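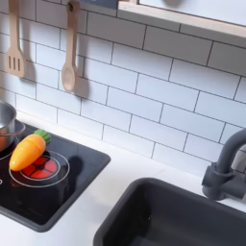

Can a robot do the washing up yet?

Posted in: Gadgets & Grumbles | Home life

I have been promised a robot butler since I was small enough to stir pretend soup on a cooker like that one. A toy carrot, a glowing red burner, a little sink to one side... if a machine is going to learn its way round a kitchen, that's where I'd start it off. You can't burn the house down with a plastic carrot!

I got onto all this because of my friend Armelle, who went to an open evening in Sosville in March and came back full of it. A small firm called Mudero was showing off a robot arm doing kitchen jobs. Pick up the vegetable, put it in the pot, move the pot to the sink, that sort of thing. She said it was lovely to watch for the first five minutes and then a bit like watching my dad parallel park. Forty seconds to pick up one carrot (she timed it), and then it had a long think before letting go.

So I went and read up, as you do at 11pm with a cup of tea going cold. My layman's understanding is that the hard bits are the ones we'd never think of. A carrot lying at a slant is a different job from a carrot lying straight. A shiny black hob throws reflections about. A spoon hanging on a hook has to come off the hook, and I can't always manage that myself without bringing the spatula down with it.

Chaminda Begum, who writes the Travura newsletter I keep going on about, had a good piece on this. Her test is whether a machine can do the same chore 100 times in somebody else's kitchen, with nobody tidying up in between. She scored the last home robot she tried 8 out of 100 for putting away dishes. Eight! My teenager scores higher than that, and he has to be asked. The thing cost £3,498 as well, before the stand.

I don't want to be mean about it, though. Our robot vacuum was hopeless when we got it (it used to eat the fringe on the rug and then sulk under the sofa) and the new one gets round the whole downstairs while I'm at work. Flat floors, one job, done. I'd happily have a second machine that only emptied the dishwasher, even if it took all night over it.

Cooking I'm less sure about. Would I let one loose with a real hob and a real pan of hot oil? Not this year. Toy carrots for now, please, and I'll do the chips.

Armelle wants to go to the next open evening and take her own saucepan along to see if they'll let her try it. I've said I'll drive.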